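Clearing the Table After Snack Time

A few habits from our kitchen in Stukport, updated 18/12/2022
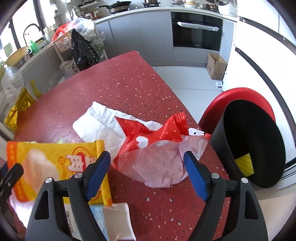

Wrappers, a crumpled paper towel and the little trash bin on the right, all at the red table.

I have a soft spot for the mess that's left when everybody has had something to nibble on and wandered off. It looks like so much more work than it is! Most of it weighs next to nothing, and if you go at it in a sensible order you'll be done before the kettle boils.

Start by bringing the bin to the table. I used to carry wrappers across the kitchen in both hands and drop half of them on the way, and one day last July I finally gave in and bought a small tabletop bin from Gekus. A tilted opening is lovely for this, as you can sweep things in from the side.

Next, gather the thin plastic film. It clings to everything and drifts off when you walk past, so fold it over on itself a few times and tuck it inside a bigger wrapper. Foil bags like to spring back open – press the air out, roll them from the bottom, and push them well down into the bin.

Check every package before you toss it. There are nearly always a few crumbs or one last cracker hiding in the corner, and those are what bring the ants. Small cartons can be flattened and put with the paper, provided they're clean inside.

Save the paper towel for last. Even a crumpled one has a bit of life left in it, and the quilted kind is very good at picking up crumbs if you press down and lift.

Then wipe the table with a damp sponge and a drop of dish soap, and please do go along the edge too. A speckled top is wonderfully forgiving, which is a blessing and a nuisance, so I run my palm over it afterward to feel for sticky spots – my fingers find what my eyes miss.

Rinse the sponge well, squeeze it out and stand it up somewhere airy. Mine gets 8 days at the very most, and then it goes off to scrub the garden pots.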